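Gunness two-hand gripper kit, reviewed after a season with our robotics club

I put off writing this review because I wanted to be fair to the Gunness, and it takes a while to be fair to something you've had to put together on your kitchen counter with a cup of tea going cold beside you. We're a small after-school club, mostly ninth and tenth graders, and our project this year is teaching an arm to tidy a table. Before the arm can learn anything, a person has to show it how, over and over, with a gripper in each hand. So when Mervin Robichaud, who runs the Holroyd club across the county, told me he'd had good luck with this kit, I saved up our bake sale money and bought one for $395.

First, the good news: the students love it! You squeeze, the jaws close, and even our shyest kid was picking up cups inside of a minute. The grip is comfortable for big hands and small ones (I have rather small ones myself, and Neville Tindall, my co-coach, wears the largest work gloves I have ever seen). Neither of us came away sore after a long evening, and I can't say that for the Dedano set we borrowed last year, bless it.

The instructions are friendly and mostly clear. I'd skip straight to page 26 if I were you, where the finger blocks go on, and then go back and read the part about the cables. We did it in the order it was printed and had to take one side apart again. There are bushings that press into the arms, and they want a slow, steady push and a flat surface under them. One of ours went in crooked and I wrote to the company on 16th February. A lady named Beverley Stockdale wrote back the very same afternoon and put a spare in the mail, no fuss at all.

Now for my grumbles, because I do have a few. The finger blocks feel plain next to the rest of the kit, and I'd have liked a rubbery face on them. A smooth metal cup will slide if you grab it too high. Our students learned to go lower, and I suppose that's a lesson in itself, but I'd still pay a little extra for a softer pad. The cables are my other complaint. Give yourself plenty of room beside the table and decide before you start where they're going to lie, or you'll be stepping over them all night.

We've recorded 478 tries with it so far, and the jaws still open and close as evenly as they did in the first week. Sutrisno, one of our tenth graders, has taken charge of the practice log and has strong feelings about starting with the jaws wide open every time. I've come around to his way of doing it.

If your club has the money and a couple of patient adults, I'd buy it again tomorrow. Four stars out of five, and I'd happily make it five if they'd do something about those pads.
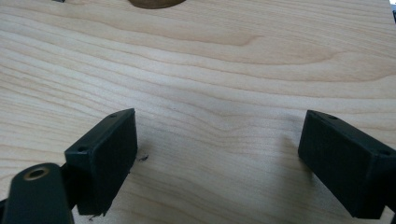
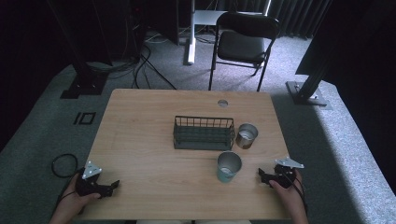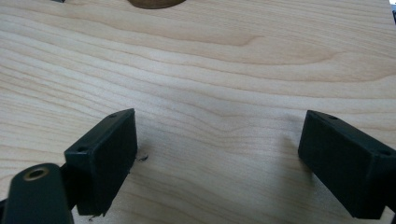 First and last: jaws open over the bare wood between them. Middle: both grippers at the table with the wire basket and two metal cups.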